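14 June 2023
Drudby bench, bowl-to-plate collection, second block

Carrying on from the first block. Target for the task is 2000 accepted episodes before we retrain. Everything recorded so far sits in the Wumbei store under the bowl-to-plate tag, including the rejects, which are flagged and kept. Total on disk this morning was 3937 episodes across all tasks, so the per-task split has to come from the manifest and can't be read off the directory size.

Task as defined: pick one block from the bowl, put it on the plate, open, retract to the rest pose. Episode ends when the arm is back at rest and the operator presses the pedal. One block per episode. If a second block comes out with the first, the episode is a reject even if both land on the plate.

Setup

Arm clamped at the left side of the table, cables dropped on that side so they stay out of the sweep. Checked the slack with the arm at full reach toward the far right corner. No pull on the base connector. The wrist loop is the part to watch: if it gets pushed down behind the joint it limits roll in one direction, and the operator compensates without noticing. You then get a batch of demonstrations that all approach from the same side. Found this in the first block when plotting wrist roll at grasp. The distribution was one-sided for the last third of the session.

Zeroed the joints against the printed jig. Shoulder was off by a little over the tolerance, the rest fine. Re-zeroed twice and got the same reading both times. Gripper closed position re-recorded, since the finger pads were changed after the first block and the old value left the fingers reporting closed too early.

Exposure and white balance locked before the first episode. The plate is the problem object here. With auto exposure on, it pulls the whole picture down and the inside of the bowl loses detail. Locked on the cloth with the plate in view, then checked the bowl interior. Acceptable. Ukham reported the same trouble with their white tray and solved it by changing the tray. We keep the plate, as the held-out test set uses it.
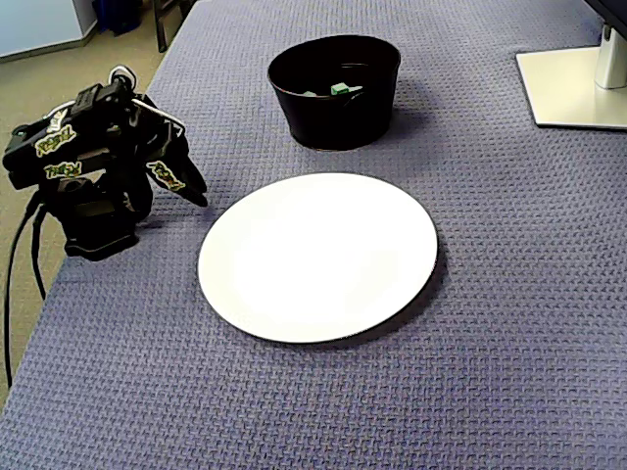
Start layout, plate clear, blocks in the bowl at the back.

Layout rules for this block:

Plate may move anywhere in the middle third of the table. Bowl stays behind it but can shift left or right by up to one bowl width. Monitor stand does not move. If it gets bumped, stop and realign to the tape before the next episode. Bowl and plate must not touch. Blocks go in by hand and get stirred once, no arranging.

Positions come from the random sheet. Do not choose them by eye. In the first block the plate positions were chosen by eye and came out clustered near the center, with almost nothing close to the arm. The policy trained on that set reached well to the middle and stalled over anything nearer than that. It would lower to the right height and hover without releasing.

Session log

Batch 1. 27 episodes. Warm-up, operator on the leader arm. Rejected the first few for pauses longer than the limit. Pauses cluster just before the fingers enter the bowl, where the operator is lining up over the rim. Cropping them out in post was discussed before and dropped, because the cut leaves a step in joint velocity.

Batch 2. Plate moved to the near positions. Release height is inconsistent here. The elbow is folded and the operator tends to let go early. A block dropped from height bounces, and two went off the plate and onto the cloth. Both flagged as rejects. Added a note to the protocol: fingers to be within one block height of the plate surface before opening.

Batch 3. Bowl shifted right. This is the difficult one. Reach is long, and the gripper has to come in steeply to clear the front wall of the bowl. Finger contact with the rim in several episodes. Kept those where the bowl stayed put, rejected those where it slid. The cloth holds it reasonably well, better than the bare tabletop did, but a firm touch still moves it.

Stopped in the middle of batch 3 for a timestamp fault. Joint stream and video had drifted apart, visible as the gripper signal closing before the fingers closed on screen. Traced to the logger falling back to its own clock after a restart. Restarted with the sync flag set, then recorded a clap test (open and close the fingers hard, compare edges). Aligned within one video sample. Everything in batch 3 before the restart is marked suspect and does not count toward the target until someone has tried to realign it.

Batch 4. Repeated the batch 3 layout from the start. Clean. Motor temperature at the shoulder climbed steadily and was near the warning level by the end, so 20 minutes of rest with torque off. Support the arm by hand when cutting torque, it drops.

Recovery episodes

Tried a short run of deliberate failures at the end: close on nothing, back off, look again, regrasp. Gratideo recommend mixing these in from the beginning. Ours are tagged separately as recovery and excluded from the default training list for now. I want one training run without them on exactly this layout for comparison. The operator's deliberate misses look artificial in the traces. They are too slow, and the offset is always sideways. Real misses are mostly short in depth, with the fingers closing above the block. If we record more, the miss should be in depth.

Review

Went through the accepted episodes at triple speed. Labels fine apart from a handful where the pedal was pressed before the arm reached rest. The trimmer handles those if the final pose is within tolerance, otherwise they go to reject.

Open

Realign or discard the early part of batch 3.
Plot wrist roll and release height for today against the first block.
Make the logger refuse to start without the sync flag. A warning in the console is not enough.
Print a new random sheet, the current one is nearly used up.
Spare finger pads: one pair left in the drawer. Order more before the next block.
Far-left bowl positions still have no coverage. Start there next time.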